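October, workshop notebook, hotel-finder pages

Started the morning on the Tullorura pages again. These are the short blurbs that sit above the hotel list when someone searches for a place near a landmark. I still doubt anyone reads them, but they are what we've been asked to check, so I'm checking them.

The old clock tower blurb says it was finished in 1532. The fountain blurb on the next page gives 1532 as well, for the fountain, in nearly the same sentence. One of them has been pasted from the other. My money is on the fountain being wrong, but I've no proof, and the Mallus export gives no source for either. I have taken the year out of both until we get one.

Distances next. Fidport feeds us a "walking distance" for each hotel and I don't believe a good half of it. The Hellström guesthouse is down as 400 metres from the harbour steps. It may well be, if you can walk across the water. By the road it goes all the way round the basin and over the footbridge. I measured it on the map twice and got 2 km both times. My guess is that the feed draws a straight line and calls it a walk - I've written to ask, and expect to be told it's correct.

Things changed before lunch:

- "steps from the beach" removed wherever there is a road to cross
- "legend has it" left in only where the legend is told
- "boutique" struck out everywhere, it was on a hostel
- opening times for the tower stairs left blank

Not changed: the bit about the bronze goose bringing luck if you rub its beak. Sounds made up by a souvenir shop, but it does no harm and it's the only line on that page with any life in it.

About 80 blurbs left. At today's speed that is longer than we've been given. The suggestion was to run the rest through the rewriting tool and skim the results. I tried it on one. It came back smoother, with the wrong year still there and a sea view added. The hotel faces the bus station.

Also still to decide whether we list places that shut for winter. The feed keeps them in with a price, which looks like an open door to anyone booking. I'd hide them. Expect an argument.
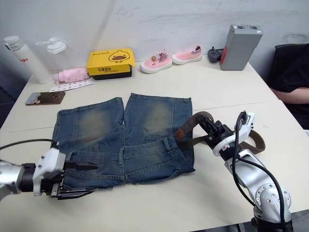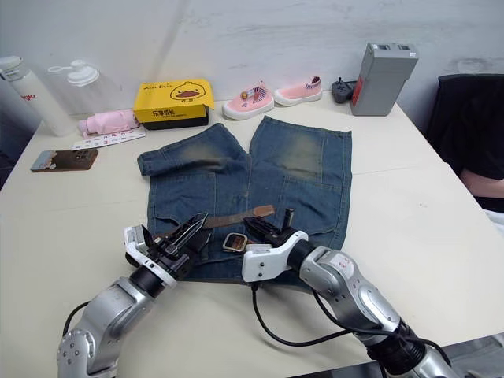
Denim and a brown belt on the white table. 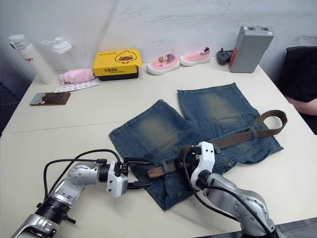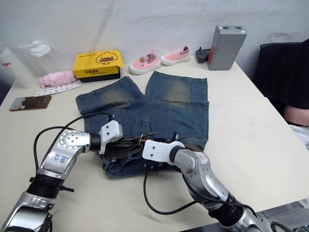

Can we trust the Fidport distances for hotels on the near side of the harbour?

Only where there is a straight street between the hotel and the landmark. Anything with water, a railway or a hill in between needs measuring by hand on the map before it goes live.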